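Hook rail

A hook rail (you'll also hear coat rail, peg rail, or hook strip, and my grandmother just said "the hooks") is a long bar fixed along a wall with a row of hooks sticking out of it. It's one of the simplest pieces of household furniture there is, if it even counts as furniture, and I've been keeping this entry going for years because people write to me about it more than they do about wardrobes!

The bar can be wood or metal. Older ones are mostly wood with turned pegs, and those are properly called peg rails, although I've given up correcting anybody. On a metal rail the hooks are usually curved, and the bar is held up by screws through its face, which you can generally spot if you get close. Some people cap the screws or paint over them. I like to see them, personally, because then I know where to put the screwdriver when the thing works loose.

What goes on it

Coats, obviously, and bags, dog leads, aprons, umbrellas with a strap. But towels are the big one in my house. A towel on a hook behaves differently from a towel on a bar: it gathers at the top and falls in folds, so it takes up very little wall and looks a bit rumpled whatever you do. Hand towels are fine like this. Big bath towels dry slowly in the folds, and I'd put those over a bar if you have the space. Sewing a small loop in the middle of one long edge helps a lot (corner loops leave one end trailing nearly to the floor).
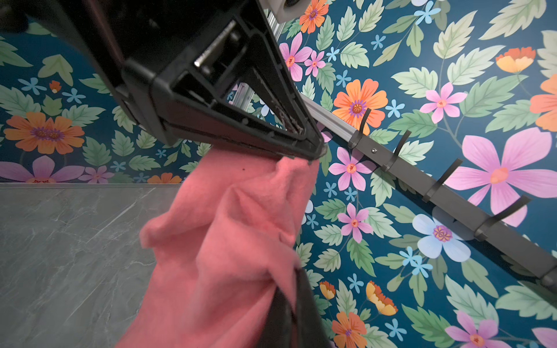 Coral-pink towel and a dark grey rail with curved hooks, against flowered wallpaper.

Spacing

Trudy Kerslake, who fitted rails in rented rooms for most of her working life and taught me nearly everything in this section, had a rule that a towel wants the width of a hand on either side of it. Coats want more. A short rail with 4 hooks crammed together holds about as much as one with two, since every coat ends up on top of its neighbor. If a rail has come to you already crowded, use every other hook for the bulky things and leave the ones between for keys and scarves.

Height is a matter of who lives there. I have two rails in my hallway, a high one for grown-ups and a low one that was meant for children and now holds nothing but tote bags.

Rails and wallpaper

I get asked about this constantly! Yes, you can put a rail over wallpaper. Mark the holes through the bar, cut a tiny cross in the paper at each mark with a sharp knife, fold the points back, and then drill. That way the paper doesn't twist up around the bit. Rawan Dabbas, who hangs paper for a living, adds that you should let new paper dry fully first, and she's talked me out of being impatient more than once.

As for looks, a plain dark rail on a busy pattern is a very old combination and I'm fond of it. Big flowers on a deep background hide the scuffs that coats and wet towels leave behind, and they stop the hooks from looking like something out of a school corridor. A corner is a nice spot, too, especially where the pattern carries on around both walls.
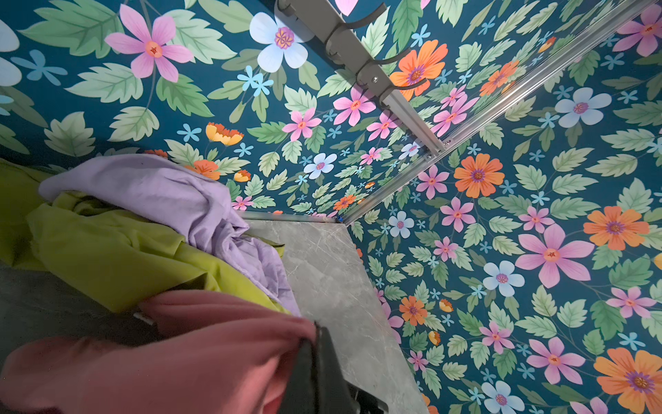
The trouble with corners is that the last hook gets wasted if it's too close in, so I'd start the spacing from the corner end and work outward. Old houses also have corners that aren't square, and a long rail pushed hard up to one will show you that right away. Leave a small gap.

Care

Wipe the bar when you dust, and run a cloth behind the hooks, where lint from towels collects. Tighten the screws every October or so, before the heavy coats come out. If a hook leaves rust marks on cloth, take it off and replace it.

Related entries
Peg rail
Towel bar
Wallpaper, floral
Hallway bench
Umbrella stand

Last updated: Wed 31 January

Contact | Copyright Drengate Household Pages | Back to top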